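Zimonton Evening Classes
PC Maintenance, Level 1
Notes for session 9: drives, cages and power
Tutor: Stefaniia Yatsenko

Last time we dealt with memory. Tonight is storage, and what you need to know about the power supply before you plug a drive into it. Read section 2 before you pick up a screwdriver.

1. Before you start

Shut the machine down and pull the mains lead out of the wall. Hold the power button in for a few seconds. Put your wrist strap on. Lay the case on its side with the open side up and keep your screws in the Jivby tray, not on the bench.

2. Handling a hard drive

Hold it by the sides. Don't touch the circuit board underneath and don't press on the lid. A drive that has been knocked may still start up and then fail in September when you have forgotten about it, so if you drop one, tell me and write it on the Zoltport sheet.

3. Caddies

Many office machines use a plastic caddy in place of screws. The caddy clips round the drive and the pair slide into the cage together. Check that the drive's connectors face the way the cables come. If it sticks, take it out and line it up again. Forcing it bends the side rails.

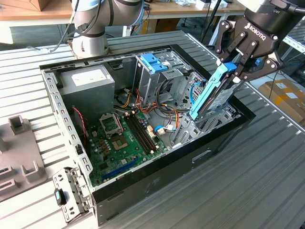
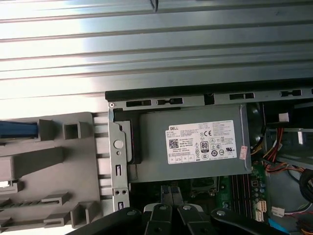

4. Power supplies

Never open one. The capacitors inside can hold a charge after the lead is out, and there is nothing in there for us to repair. If a supply is faulty we replace the whole unit. Start with the label, which in both pictures is on the top face of the unit and can be reached without taking anything out. Some makers put it on the side facing the panel, and then the supply has to come out first. Copy down the total wattage and the rating for each voltage line.

For next week: read chapter 4 of Barajas and finish the worksheet on connectors. The pass mark for the short test is 70 per cent.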